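**Zuvis pauses Lutidik garment-handling trial after hangers travel further than planned**

*For immediate release, March*

Zuvis has paused its Lutidik trial at the Nishad laundry works following a fault in which a gripper let go of clothes hangers at the wrong moment, and with more enthusiasm than the specification calls for. No one was hurt. One hanger cleared the safety fence and came to rest in a tray of sandwiches, which have been written off.

The fault appeared during the early shift, shortly after 6am. Lutidik is a two-fingered system that picks up hangers from a flat table and places them on a rail. It had done so without complaint for 36 shifts. On the next one it began squeezing too hard, bending the hangers slightly and releasing them all at once. A bent plastic hanger is, as our engineers now know, a fairly good spring.

The emergency stop worked as intended. The software that should have made the emergency stop unnecessary did not. It had been told to compare the grip force with a limit of 40 newtons, and it did compare them. It then wrote the result in a log and carried on. The log was thorough and is very well laid out.

We have traced the cause to an update supplied by our controls partner, Zevorow, and installed by us. The update changed how the force reading was averaged, so that a short, hard squeeze looked like a long, gentle one. Zevorow wrote it, we tested it, and both companies passed it. Our test used around 200 picks, all of them with the same type of metal hanger, which does not bend much and does not fly at all. We accept that a test of this kind mostly proves that metal hangers are metal.

The following changes are being made before the trial restarts:

- The force limit will stop the machine directly, with no averaging and no opinion from the software.
- The release will be slowed, with the fingers opening in two stages.
- The fence at Nishad will be raised and fitted with a mesh panel on the canteen side.
- Every update will be tested on plastic, metal and padded hangers, including ones with clips.

Bench work has already begun on plastic hangers, with the emphasis on where the fingers meet the hanger and how they approach it.
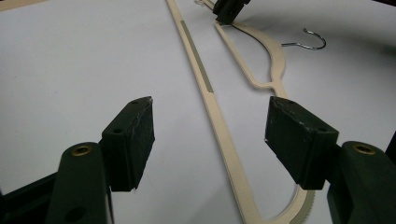
The new test plan calls for 2,000 picks without a forced release before any machine goes back behind the fence. If the count is interrupted it goes back to zero, a rule that has not made the plan popular in our own building.

Nishad has gone back to sorting hangers by hand in the meantime and reports that the work is going well. We are pleased for them, up to a point.

Zuvis will publish the full fault report, including the log, once the bench tests are finished. Other sites using the same Zevorow update have been told to switch off automatic picking until a corrected version is ready.

**Notes to editors**

Lutidik is a trial system and is not on general sale. Zuvis has replaced the sandwiches. Requests for the fault report should be sent to the Zuvis press office.

**Ends**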